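Gromomlow Backyard Encounters -- data card

Version notes last edited June 6, 2023

Summary

Gromomlow is a set of short written records of meetings between wild birds and mammals in residential yards. Each record covers one encounter: which species were present, how close they came, what each one did, and how the encounter ended. The records were made by yard owners on a shared form and then checked by a second reader. The set is meant for people who study mixed-species behavior near houses, and for teachers who need small, clean tables.

The text records are the main product. A folder of pictures ships with them and is covered under Media.

Contents

records.csv -- one row per encounter, 900 rows
yards.csv -- one row per yard, 47 rows
species.csv -- lookup table for short species codes
notes/ -- free-text notes, one plain text file per encounter that has any
media/ -- pictures
CHANGES -- list of edits between versions

Fields in records.csv

record_id: integer, unique, never reused. Gaps in the sequence are deleted records.
yard_id: key into yards.csv.
month: month of the encounter. Day and hour are held back.
bird_code: key into species.csv. If the observer could not tell the species, the code is UNKB.
mammal_code: same, with UNKM for unknown.
min_distance: closest distance in feet, as judged by the observer. Zero means contact.
contact_type: one of none, perch, pluck, peck, chase, other. Pluck is used when a bird takes hair from a live mammal.
mammal_state: one of asleep, resting, feeding, moving, unclear.
end_type: one of bird_left, mammal_left, both_left, observer_left.
reader: initials of the second reader.

Empty cells mean the question was skipped. They do not mean "no." Early versions of the form had no "unclear" choice for mammal_state, so rows from those versions have more empty cells in that column than later rows do.

How the records were collected

Observers filled in the form after watching an encounter from indoors or from a porch. They were asked not to put out extra food for the purpose and not to walk toward the animals. Yards with feeders already in place were accepted, and this is marked in yards.csv under has_feeder.

The form was written by Amancay Ocampo and Dardo Lucero. Second reading was done by Trinidad Gaete and Nneka Okonkwo. A second reader could correct a species code when the notes clearly supported the change, but could not change min_distance or contact_type. Where the reader and observer disagreed on either of those, the row was kept as written and flagged in the notes file.

Duplicate reports of the same encounter from two people in one yard were merged. The shorter distance was kept. The merge script is not included in this release; it depended on names and email addresses that have been removed.

Media

Files in media/ are JPEG. They have no captions in the archive, and file order carries no meaning.
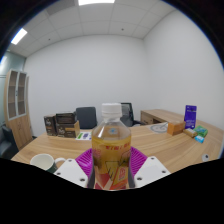
Clear bottle with a white screw cap and yellow-amber liquid.

Loading

The CSV files are UTF-8 with a header row and comma separators. Commas inside text fields are quoted. Most spreadsheet programs will open them without changes, but check that yard_id is read as text. Some yard codes start with a zero, and the zero is lost if the column is read as a number.

To join the tables, use yard_id for yards and the two code columns for species. The species table has to be joined twice, once for each code column. The Zedwood script in the root folder does both joins and writes a single wide table. It needs no outside packages.

Known problems

1. Distances cluster on whole multiples of five feet. Treat min_distance as coarse.

2. Foxes and small dogs were mixed up in 13 rows from one yard. These have been recoded to UNKM. The original codes are in CHANGES.

3. March is overrepresented. Hair plucking is easier to notice during nest building, and several observers joined in that month and stopped soon after.

4. Quiet encounters are likely missing. An observer is more apt to report a bird landing on a raccoon than a bird ignoring one. Rates computed from this set should not be read as rates in the wild.

5. 20 rows have a contact_type of perch and a min_distance greater than zero. These come from a fault in the form. They have been left alone.

Use and limits

The set may be copied, changed and shared for any purpose as long as the source is named. Please do not try to work out the address of a yard from its notes. If a note gives away a location, write to the maintainer and it will be edited.

The set should not be used to judge whether an animal is safe to approach. Contact between species in these rows says nothing about how either will respond to a person.

Citation

Ocampo, A., Lucero, D., Gaete, T., and Okonkwo, N. Gromomlow Backyard Encounters. Medina Yard Records.

Maintainer

Ximena Bravo. Send corrections with the record_id in the subject line. Corrections to species codes need a short reason -- a line or two is enough.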